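Flarbridge Egg Producers: Questions About Flock Registration

Who has to register?
Anyone keeping 50 or more laying hens at one site. Smaller flocks can sign up by choice and get the same disease alerts.

I keep hens at two sites. Do I need two numbers?
Yes. Each site has its own number, even if the same person feeds both flocks. Use the number for the site where the eggs were laid.

What does it cost?
The yearly fee is $80 per site. Producers who join after June pay the full amount the first year.

How many producers are in the program?
159 at last count, covering 513 hen houses.

Do I have to report dead birds?
Write down every loss in your flock log. Call the office the same day if you lose more than you normally would, or if the birds stop eating or laying drops suddenly. Don't move birds or litter until someone calls you back.

Can I reuse egg cartons?
Not for eggs sold through stores. For farm gate sales, cartons must be clean and the old packing date and farm name covered up.

Who does the inspections?
Fenna Schouten covers the farms north of the river and Meriem Fawzy covers the rest. Visits are set up by phone, usually for 8 a.m. Please keep clean boots and a foot bath at the door of each house.

My details have changed. What do I do?
Send the new address or phone number to Wilma De Bruijn at the office. If the farm has been sold, the new owner has to fill out a fresh form. Numbers can't be passed on.

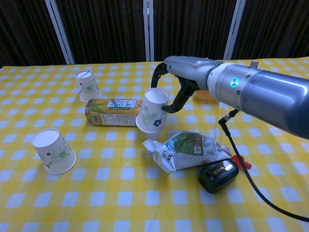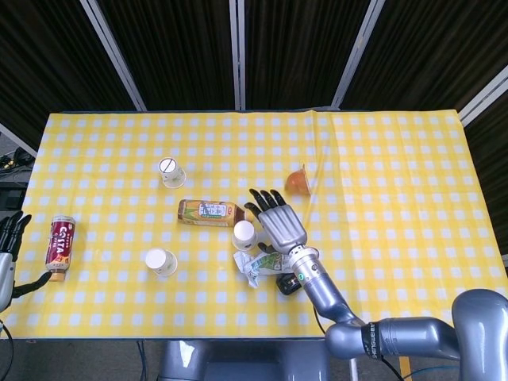 Yellow-and-white checks on the table in both photos.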